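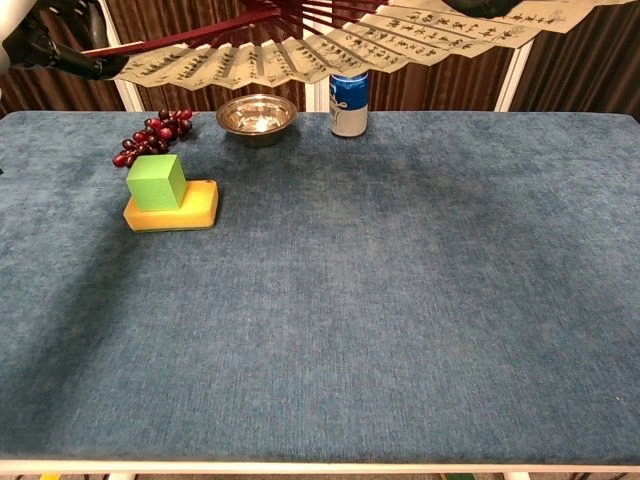 Teaching a robot arm to handle a paper fan

I spent most of 10th December in a back room at Flernotness, watching people try to teach a robot to be gentle, and I came home with a sore neck and a lot of respect for anyone who does it for a living.

The team there is run by Mared Morgan, and their project, called Sotomayor, is all about showing a robot a task instead of writing out every move for it. Somebody sits at a set of controls and drives the arm through the job by hand, the machine saves everything it felt and did, and then you do it again. And again! By the time I turned up they had saved 3443 goes at different tasks, 362 of them with the folding fan, which is the one everybody groans about.

I can see why. It's a lovely thing, that fan, with dark red ribs and columns of black calligraphy running down the folds, and it was hanging over the far side of the table with the arm at one end of it. A can will put up with a clumsy grab. Paper won't, and a fan has the added nuisance of changing shape while you're holding it. Get the angle a bit off and the whole leaf wants to swing round.

The rest of the table was more everyday stuff: a bunch of grapes, a yellow sponge with a bright green foam cube sitting on it, a shiny steel bowl and a drinks can. Mared likes to leave other objects out while the fan is being moved, so the robot has to learn which thing it's meant to be bothered about. The bowl is a pain, she told me, as the shine can confuse the software (I'd have guessed the grapes).

They let me have a turn on the controls. Oh dear. The delay between your hand and the arm is tiny but you do notice it, and my first instinct was to push harder, which is exactly wrong. Hanne Lehtinen, who trains the new operators, kept telling me to slow down and then to slow down some more. I managed 3 goes that she was willing to keep. The other ones went in a separate folder, and apparently those get used too, so the system can learn what a bad attempt looks like. Glad to have helped!

A new operator needs nearly 12 hours of practice before their work is counted, Hanne says, and people who play the piano tend to pick it up quickly. I asked about people who play video games and she just pulled a face.

The next step is to let the arm try the fan with no one steering. That's planned for January at the bigger Goltura workshop in Kanevham, where there's room for a second arm, and the idea is to have one arm hold the fan while the other opens it out. Mared wouldn't promise me it'll go well on the first day. I've asked if I can come along and watch anyway, and she's said yes as long as I stay off the controls.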